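From: Ada Russo
To: Plerorar users list
Date: August 2020
Subject: Re: [plerorar] teleop or hand guiding for the dish rack task?

On the list, Thoroddsen lab wrote:

> We are starting on a two-arm dish rack task and can't agree on how to
> record the demonstrations. Half of us want to take hold of the arms and
> move them by hand. The other half want to drive them from a second pair
> of arms, as the Fovport people do. We have time to do one of them
> properly. Has anyone tried both on the same task? Also, how many
> demonstrations did you need before the policy was any use, and do you
> keep the ones that go wrong?

We have tried both at Dellunthorpe, on very nearly the same task, so I'll answer in order.

We began in January with hand guiding. It is quick to learn and you can feel the cup touch the rack, which helps a lot with glasses. The trouble is that with two arms you need both of your hands, and your own hands and sleeves end up in the camera views. We tried replaying the joint paths afterwards without a person there and recording the pictures then. With one arm and a heavy mug it mostly worked. With two arms the small errors added up, and out of our first 14 replays 11 dropped something or knocked something over.

After that we changed to remote control and have stayed with it. The operator stands behind the arms, holds one small arm in each hand, and the big ones copy. You lose the feel of the contact, so people are slow at first and tend to squeeze too hard. Most were fine after an afternoon.

On the layout, we mix the drinkware on purpose: clear glasses, mugs in different colours and a metal cup, with some of it in the rack and the rest on the table. Which way the handles point is changed between runs as well. If every handle faces the same way, the policy learns one grasp and nothing else. 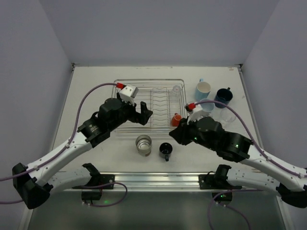

Thoroddsen lab then asked me off list whether starting with things already in the rack doesn't just muddle the data, and said they would sooner clear it each time so that every demonstration has the same beginning and end. I did it that way for the first month. The policy was good with an empty rack and poor as soon as one place was taken - it went for its favourite spot regardless. Mixed starts take longer to record but I would not go back.

As for numbers, we had something worth watching at more than 300 demonstrations. Before that it would reach for the right mug and then hover over it. Transparent glasses were still the weak point, and we now record extra runs for those alone.

We do keep failed runs, in a separate folder, with a one-line note on what went wrong. A run where the operator fumbles and then recovers goes in with the good ones. Those seem to be worth having, as the policy otherwise has no idea what to do after a near miss.

A few practical points. Return both arms to the same rest pose before you press record. Keep each sitting to 16 runs per operator and then swap - the later ones get sloppy. Write down who was driving. We had one operator who always used the left arm first, and it showed up very clearly in the results.

If you can only do one, I would do remote control. If your second pair of arms hasn't arrived yet, hand guiding is still good for working out where the grasps should be.

I can send our start-position sheet if it would help. It is a plain text file and needs tidying first.

Ada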